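Can I put bottled water in my humidifier?
Asked by Shufen Shao in Home & Kitchen, 9 answers

My tap water in Trusdale is super hard and the humidifier leaves white dust on everything - even the TV! Would plain bottled water fix it?
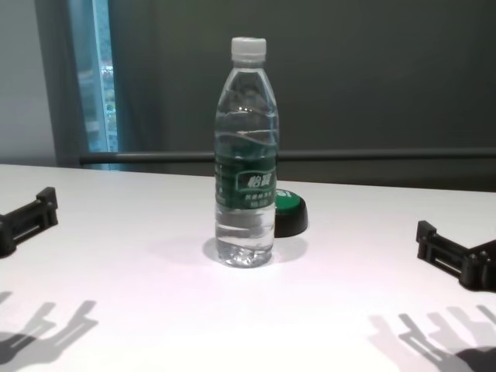 Bottled water, green label

I'd rather not haul jugs home from the store every Monday if it won't help.

Guoqing Liang
Depends on the bottle. Spring and mineral water can leave dust too, so look for "distilled" or "purified" on the label. I switched to distilled in April and my shelves stay clean (mine's an ultrasonic one, the worst kind for dust). You still have to rinse the tank.

brornberg_9
just get a different humidifier lol

Ye
Same problem here! A demineralization cartridge helped some - mine lasted 18 days.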